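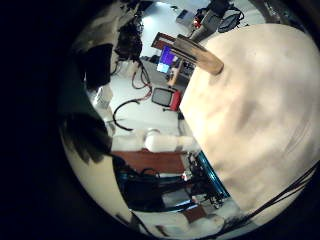

I've been promising to write something about the repair bench at Cotside for months, and this week there's finally some news to go with it. The Sunday mending sessions are moving from the back room to the old Gautier shop on the corner, starting in August, and they'll be open for longer too - from three in the afternoon until 6, instead of the hurried couple of hours we've been squeezing in up to now.

If you haven't been, it's very simple. You bring in something that has stopped working, or wobbles, or has lost a bit, and you sit down with somebody who knows a little more than you do and the pair of you have a go at it. I took my radio along in the spring (the one with the dodgy volume knob) and came home with a working radio and a strong urge to buy a soldering iron. I've since done a kettle lead, a bedside lamp and most of a toaster!

The new place has a proper shop front, so you won't have to come round by the bins any more, and there'll be five benches for electrical jobs and small woodwork. Cirkis, the hardware people on the main road, have given us a pile of cable, wire and connectors, along with over 100 odds and ends in drawers that still want sorting. I've had a rummage and it's lovely stuff, though I could do without quite so many hinges.

There's a bit of a change to booking as well. You can still just turn up with small things, but anything with a screen or a motor now needs a slot, and you can put your name down at the Clekell cafe next door. They keep the sheet behind the counter, so do ask. Please bring the charger or power lead if your thing has one - I forgot mine twice and had to walk home for it both times.

Sessions are still free, with a jar by the door for tea money and solder. Children are welcome at the woodwork end if there's a grown-up with them. We can't take microwaves or anything that runs on gas, and large furniture will have to wait until the back of the shop has been cleared.

The last session in the old room is this Sunday at the usual time. I'll be there with the toaster, and if anyone has a spare spring for the lever I'd be very glad of it.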